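Greldale Mobile Library: Progress Report to the Vodside Fund
Period covered: May to August
Prepared by: Kumudini Siriwardena

Summary

The van has run its full timetable except for six days in June, when it was off the road for brake work. Loans for the period came to 1,224, up on the spring. Large print and children's picture books make up most of that.

Stops and timetable

Two stops were added, one at Torres Court and one behind the Pastumis bakery. The bakery stop is busy from 3:30 p.m. once school lets out. Torres Court is slower. Dwynwen Ruddock has put notices in the lobby there and we will look at the numbers again in the fall. 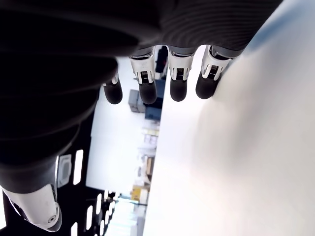

Robot hand, fingers pointing down.

Spending

Of the $2,000 released in May, most went to replacement stock and the rest to shelf repairs. The brake work was paid from our own reserve. Receipts have been sent separately by Joaquim Macedo.

Home delivery is still short of drivers. Iestyn Hopkin covers the north side, but the waiting list south of the river has not moved.
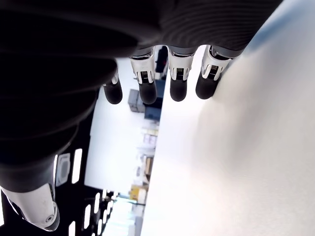
Next period

We plan to move the catalog to the new system, train a second van driver and start the winter timetable. The next request for funds will follow with the fall figures.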